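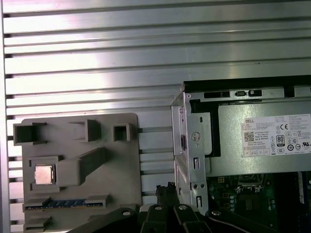

Rotodum gripper at the parts fixture, with a desktop computer open beside it. Processor and memory module are held in the gray-brown plate.

Lornach brings Rotodum service kit to repair shops from January

STALLOSBY – Lornach will start deliveries of Rotodum, a robot kit for the service and refitting of used desktop computers, in January. The kit includes an arm, a two-finger gripper, a wrist camera and a set of fixture plates for processors, memory modules and small parts. It is made for shops which handle many computers of the same type and want to give the repeated steps to a machine.

Each plate is molded for one family of computers and lies directly on a slotted metal table. When the shop changes to another model, the operator changes the plate and loads the matching program. In trials at the Stallosby workshop this change took 25 minutes with one person.

"Our first customers did not ask for speed," said Catalina Iturra, product manager at Lornach. "They asked that the arm treats a processor as carefully as their best technician does. We spent most of the development time on the fingertips and on the force limits."

The trial period covered 1,031 desktop computers, supplied by the refurbishing company Hedegaard. Of these, 600 received a change of memory, and the others were used for processor work and for training the operators. Hedegaard has ordered 3 kits for its own workshop.

"The work on the memory is now a routine for us," said Euan Guthrie, who leads operations at Hedegaard. "With processors we still keep a technician near the table – this will continue until we know the system better."

Fingertips are sold as wear parts and can be replaced with a hex key. Lornach offers the kit for purchase or for monthly rental, and two days of operator training are included in both cases. Orders are open now.

Press contact: Thaís Conceição, Lornach press office, Stallosby | © Lornach. All rights reserved. | Back to top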